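Nokitz opens its chore trials to the public and reports what machines can and can't do yet

Home and shop-floor results from Dindgate and Abu Hammour now free to read, with a second round starting in July

DINDGATE - Nokitz, the household automation lab, today published the full results of its first chore trials, a long and very enjoyable attempt to answer a question we get from almost everyone who visits us: can a machine do the dishes yet?

The short answer is that it can do some of the dishes, some of the time, and that it is getting better at a pace that has surprised even the people who work on it every day. The long answer fills 127 written task reports, one for each chore we tried, and all of them can be read from today without a login or a fee.

The chores were picked from two lists. The first came from households near our Dindgate workshop, which were asked to write down the jobs they would most gladly hand over. Clearing the table, emptying the drying rack and putting shopping away came up again and again. The second list came from the stockroom and packing floor of Gasto, the kitchen goods retailer in Abu Hammour, where the daily work includes unpacking cartons, refilling shelves and sorting returned items back into bins.

Each chore was broken into short jobs with a clear finish. "Tidy the kitchen" is far too loose to score, but "put the cup in the rack, upright, without touching the others" can be judged by anybody standing nearby. An attempt counted as a success only when the job was finished with no human hand involved, nothing dropped and nothing damaged. If a cup ended up in the rack but lying on its side, it was a miss. We were strict about this, and the numbers are lower for it.

The best results came from picking up and placing single, firm objects with some space around them. On the simplest of these, moving a dry plastic cup from table to shelf, the arm completed 100 attempts in a row in the last week of testing. A year ago we would have celebrated a run a fraction of that length. Refilling a shelf with boxed goods went nearly as well at Gasto, and the packing team there kept the setup running through a full Wednesday shift alongside their own work.

Things get harder, and for us much more interesting, when the table looks like a table in real life. A colander has a rim and two handles and a great many holes, and each of those is a different invitation to a two-finger gripper. Take it by the rim and it may tip. Take it by the handle and it may swing. Bottles roll, especially when they have been left lying on a plate, and small things sitting in a bowl have to be reached from above without pushing the bowl away. People solve all this without a thought while talking on the phone!

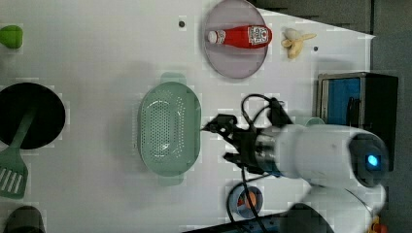
From the trials team at Nokitz
Household Tasks Lead, Dindgate workshop

I was asked to add a few words on what the work is like up close, and I'm glad to, as the score tables leave out most of the fun.

A kitchen tabletop is a wonderful place to test a robot arm. Within one arm's reach you can have a pan with a spatula across it, a ketchup bottle on a plate, a pale green colander and a little bowl with something in it, and every one of those wants a different approach. The spatula is long and thin and lies nearly flat, so the fingers have to come down very close to the surface. The bottle is easy to grip and easy to send rolling. The colander is light and wide, and the question there is always where to take hold.

What I enjoy most is watching the second try. For a long time our arm would miss a grasp and carry on as if it had the object, solemnly placing nothing at all into the rack. Now it will often notice that its fingers have closed on air, back off and come in from a slightly different angle. It doesn't always work, but it looks so much more like somebody doing a chore. Visitors tend to cheer at that point, and so do we.

It is still slow. Clearing a table that takes a person a minute or two can take the arm up to 13 minutes, and much of that time goes into small pauses and corrections. We aren't hiding this, and the reports list the time for every attempt. For a busy family at breakfast the speed would be maddening. For someone who finds it hard to stand at a counter, or a shop that wants its returns sorted overnight, it may matter a good deal less, and we'd like to hear from both.

The list of chores we can't do well is long. Anything soft is a struggle: dish towels, plastic bags, bread in a paper wrapper. Clear glass is hard for the cameras. Stacked plates of the same size tend to come up two at a time. Wet items slip, and nearly all of our scored runs used dry ones. We also haven't tried sharp knives or hot pans, and won't until we have a way of doing so that we're comfortable with.

The shop floor has its own puzzles. Cartons arrive half crushed, labels face the wrong way, and the bin that was on the left in the morning is on the right after lunch. The Gasto crew were generous in pointing out where our neat setup differed from their working day, and several of the task reports were rewritten after their comments. The returns bench in particular turned out far messier than anything we had built at home in Dindgate, and it is now the part of the project I look forward to most.

- - -

What is being released

The package contains the task reports, the scoring sheets and 420 short video clips, with failed attempts kept in next to the successful ones. Every chore comes with a plain-language page describing the objects used, how they were laid out at the start and what counted as finished, so that schools, hobby groups and other labs can set up the same job on their own tables and compare.

What comes next

The second round begins in July at both sites. It will add folding, wet dishes and crowded shelves, and each job will be repeated with the objects moved to new starting places. Households and small shops near Dindgate or Abu Hammour are welcome to suggest chores, and the dull ones are especially wanted. Suggestions can be left through the form on the Nokitz trials page.

About Nokitz

Nokitz studies everyday handling tasks for homes and small businesses. The lab is based in Dindgate and runs its shop-floor trials with Gasto in Abu Hammour. It does not currently sell a household robot.

Press contact: Nokitz press desk, Dindgate. Clips and still images are available to editors on request.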